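Dos brazos y una torre de ladrillos

Domingo 14 abril

Llevamos desde enero con el proyecto del club y todavía no había escrito nada. Somos un grupo pequeño de estudiantes que nos juntamos en el taller de Drolier, y este año nos apuntamos al reto de manipulación de Merstead. La prueba consiste en construir una torre con ladrillos de juguete usando dos brazos a la vez. Un brazo sujeta y el otro coloca. Las reglas ocupan 14 páginas y casi todas tratan de lo que pasa si se cae una pieza.

Empezamos con el código que nos dejaron los del curso anterior, el equipo Huamán. Servía para un solo brazo. Añadir el segundo nos costó más de lo que pensábamos, sobre todo por los turnos: cada brazo tiene que saber cuándo puede entrar en la zona central y cuándo tiene que esperar fuera.

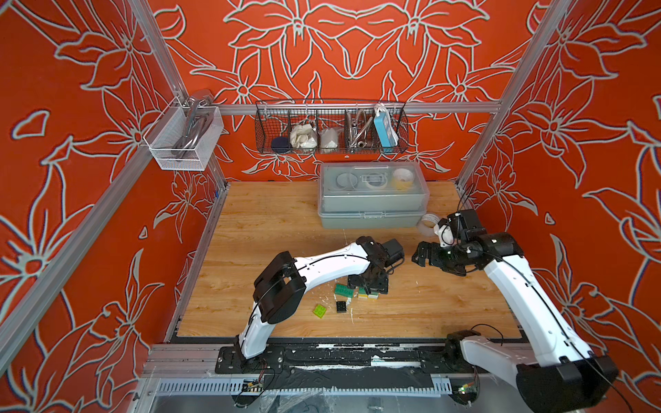
La parte que peor llevo es la de los ladrillos pequeños. Si la pinza baja un poco torcida, la pieza gira y ya no hay manera de encajarla. Probamos a bajar más despacio y mejoró algo, pero entonces se nos iba el tiempo. Ahora bajamos rápido hasta cierta altura y los últimos milímetros despacio. También cambiamos el orden, y dejamos las piezas más finas para el final.

Para entrenar el modelo grabamos demostraciones moviendo los brazos a mano desde el puesto de control. Tenemos alrededor de 400 guardadas. No todas son buenas. En las primeras dudábamos mucho y se nota, porque el brazo aprende también las dudas - se para a medio camino igual que nos parábamos nosotros. He propuesto borrar las de enero y repetirlas. De momento hay empate en el grupo.
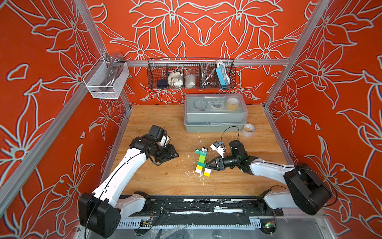

El otro tema es la fuerza. Con poca, la torre se inclina cuando el segundo brazo empuja desde arriba. Con mucha, los ladrillos de abajo se sueltan. El valor que usamos lo encontramos probando y lo tengo apuntado en el cuaderno, junto con las fechas y los fallos de cada tarde.

En Merstead piden 4 torres seguidas sin ayuda. Nuestro mejor resultado son dos. Los de Brurnham, que van a la misma categoría, dicen que ya hacen tres, aunque no hemos visto ningún vídeo.

Esta semana toca revisar la calibración de las cámaras y ordenar las carpetas de datos, que están con nombres distintos según quién grabó. Si queda tiempo, empezamos con las demostraciones nuevas el jueves.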